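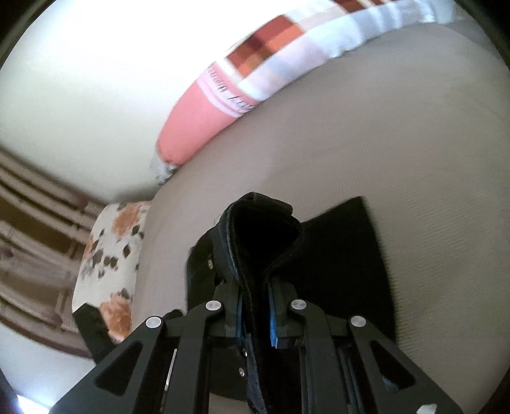
Randa Bitar thinks we should have started with T-shirts, they only need three folds and everyone does them the same way. Fair point. But jeans are what people moan about, so jeans it was.

Project: how people fold trousers at home, and how much space it saves. Group report, written up by Eimear Ó Gríofa.

Method
Everything on a bed, not a table -- most people we asked in March fold on the bed. Online survey got 696 replies, 21 of them unusable (blank or someone typed their name over and over). Questions were on where, how, how often. Then folding by hand, three ways:
1. in half along the legs, then thirds
2. in half, then rolled from the hem
3. waistband folded down first, then rolled

Smooth the legs flat before you begin. Zip up, button done. We forgot the button on the first go and had to redo the measurments.

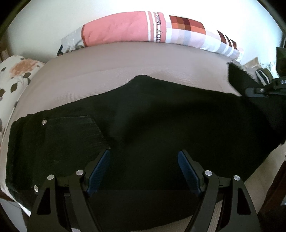

Back pockets are the awkward bit. Thick denim, rivets, extra seams, so the seat end always comes out fatter than the hem end. Method 1 hides this best. Method 2 gives a lopsided roll unless the pockets go in the middle.

Volume worked out as length x width x height, ruler only. Method 1 came to 2283 cubic cm, method 3 to 1503. Method 2 we lost the sheet for, sorry -- will add it to the appendix if it turns up.

Problems
Dark denim picks up fluff off the sheet. Rolled ones spring open unless tucked. Ruler not great on soft edges, so hights are a bit of a guess.

Still to do: black vs blue denim (is it stiffer?), drawer test, tidy up the refrences.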